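Blocks on a board – what finish for the wood?
Page 2 of 2

pallimham_pete
still going round in circles on this. Board is strips of pale wood glued up, bought secondhand, no finish on it that I can tell. Blocks are plastic so no worry there, just a wash. Do I oil the board or leave it bare?? 2 kids, lots of juice.

tovar70
Oil. Every time. Thin coat, wipe off, leave overnight, again. Dont bother with varnish, it chips when they bang stuff on it.

DayanaA
Disagree with tovar, sorry. Oil goes tacky if you put too much on and then every bit of fluff in the house sticks to it. Had one like that, had to sand the lot back. Water based varnish, 2 coats, done.
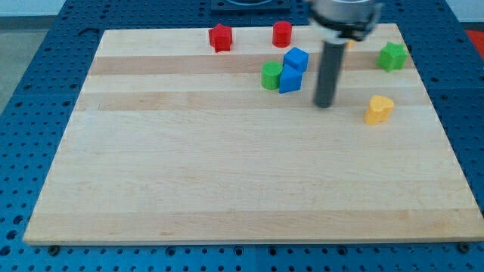

beat_frei
Neither, for me. Bare wood, damp cloth, dry it standing up. You want something the blocks slide on a bit without skating off. Light board is good for little ones too, red star and green star both show up a mile off on pale wood like that, same with the blue cubes. On a dark table mine couldnt find half of them.

tovar70
Bare wood and juice. Good luck with that

beat_frei
ours has had worse than juice

DayanaA
Colour point is fair tbh. But bare wood goes grey, seen it happen in one summer.

pallimham_pete
ok so that's three answers from three people. Helpful lol. What grit if I do sand first?

tovar70
120 then 240. With the grain, not accross.

retetti_mum
Different question – is it worth getting more shapes? We've only got cubes and cylinders, and she's bored of towers.

beat_frei
Stars, yes. Awkward to stack so they take longer over it. Ours get sorted by colour first then by shape, then thrown.

DayanaA
Stars are a pain underfoot. Just saying.

pallimham_pete
going with oil on the back first as a test. Will report back in July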